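Drerent Home Fermenting Guide
Section 3: Setting up your first batch

Before you start

I wrote this section after my own first batch of sauerkraut went fuzzy on top and I had to throw the whole lot out in April. So if it reads like I'm nagging you about keeping the cabbage under the brine, well, I am! Everything else in here is forgiving. You can cut your cabbage thick or thin, you can use your hands or a wooden stomper, you can put caraway in or leave it out (I leave it out, my family disagrees). Just keep it under the liquid.

I'm going to assume you've read Section 2 and already picked your crock or jar. If you're using the Chacko airlock lid that came in the kit, have it next to you now, along with the little rubber ring. People lose the ring. I've lost the ring. Put it in a saucer.

You will need:

Green cabbage, the heaviest heads you can find
Plain salt with no iodine and no anti-caking stuff in it
A kitchen scale that reads in grams
A big mixing bowl, bigger than you think
Your crock or jar, washed and rinsed
The glass weights from the kit

3.1 Salting the cabbage

1. Peel off the outer leaves. Keep one nice whole one to the side, because you'll use it as a cover in 3.2.

2. Cut the heads in quarters, take out the core and slice everything up. I go for strips as wide as a shoelace, but I don't measure.

3. Set the empty bowl on the scale, zero it, and pile in the cabbage. Write the number down. I used to trust my memory on this and then spend five minutes arguing with myself.

4. Multiply that weight by 0.02 to get your salt. If you have 4,200 grams of cabbage, you need 84 grams of salt. Weigh the salt, please. Spoons are hopeless for this, as the crystals are all different sizes from one brand to the next.

5. Sprinkle the salt over and start squeezing. Really get in there with both hands! It'll feel like nothing is happening for the first few minutes and then suddenly there's a puddle in the bottom of the bowl.

6. Stop when you can pick up a handful, squeeze it, and have liquid run down your wrist.

Note: Old cabbage can be stubborn. If yours won't give up its water, cover the bowl with a towel, go do something else for an hour and come back to it.

Caution: Take your rings off before step 5, and if you have a cut on your finger, wear gloves. Salt in a paper cut is a special kind of misery.

3.2 Packing the crock

1. Add the cabbage a few handfuls at a time and press each layer down hard with your fist. You're pushing out the air pockets.

2. Pour in whatever liquid is left in the bowl. All of it.

3. Lay the whole leaf you saved over the top and tuck the edges down the sides.

4. Put the glass weights on the leaf. The brine should come up over them. If it doesn't, mix 20 grams of salt into a liter of water and top it up with that.

5. Leave a good hand's width of empty room above the brine. The first few days are lively, and I've mopped purple juice off a closet floor at midnight (red cabbage, brand new carpet on the other side of the door).

6. Press the rubber ring into the groove in the Chacko lid, set the lid on, and fill the little airlock cup to the line with water.

Caution: Never clamp a plain lid down tight on a batch that's bubbling. The gas has to go somewhere.

3.3 Where to keep it

Pick a spot out of the sun where the temperature stays fairly even. Mine lives on the pantry floor. On top of the fridge sounds clever but it's often too warm up there, and warm kraut goes soft.

Leave it alone for 3 days, then lift the lid and take a look. You want small bubbles and a clean, sour smell. After that I check it once a week, top up the airlock, and start tasting when I get curious. There isn't a finish line. My neighbor Gonzalo Valcárcel likes his young and crunchy, and I like mine when it makes my eyes water a bit.

3.4 Bigger batches and plastic containers

Once you've got a taste for it you'll want to make more, and a large stoneware crock is heavy and costs real money. The Corkar one I had my eye on was $349, so I'm still admiring it from a distance. Plastic can do the job if you're picky.

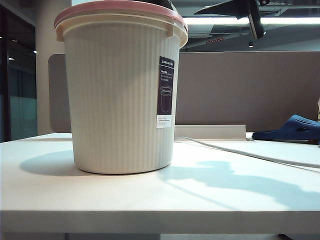 Fig. 3-3. Plastic bucket with a pink lid. Ribbed sides, rolled rim.

1. Check that the container is marked food grade. If you can't find that anywhere on it, use it for potatoes or laundry pegs.

2. Never use anything that once held paint, cleaner or garden products, however well you scrub it.

3. Run your hand around the inside. Scratches hold on to old food, so skip any container that feels rough.

4. Set the lid on loosely, or drill it and fit the spare airlock grommet from the kit.

5. Wash with hot soapy water and a soft cloth. No scouring pads, see step 3.

Note: Plastic picks up smells. Whatever you use for kraut is going to be your kraut container from now on, so write it on the lid with a marker.

If you're using the Plalero press plate instead of the glass weights, skip ahead to Section 4 before you pack anything, as it goes in a little differently.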